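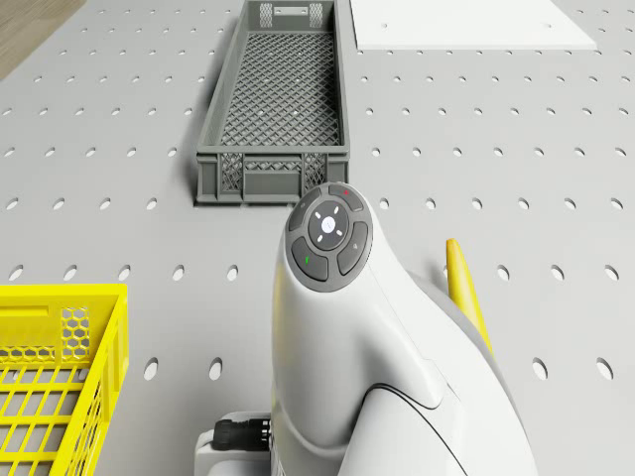 Studio 13 – pre-recording safety check

Monday, by Kirsten Gauthier

Drama: Hendale, episode 109

1. Fire exits – clear. Both doors open fully.
2. Lighting rig – passed. Safety chain replaced on the lamp over the kitchen set.
3. Staircase flat – FAILED. Handrail moves at the third step. Spyros Galanis to brace it before the argument is rehearsed.
4. Cables – taped, except by the sound desk. Ask Kosmas.
5. Breakaway glass – stored and labelled.
6. Smoke machine – not checked, operator away until 2 pm.

No cast on the stairs until item 3 is signed off.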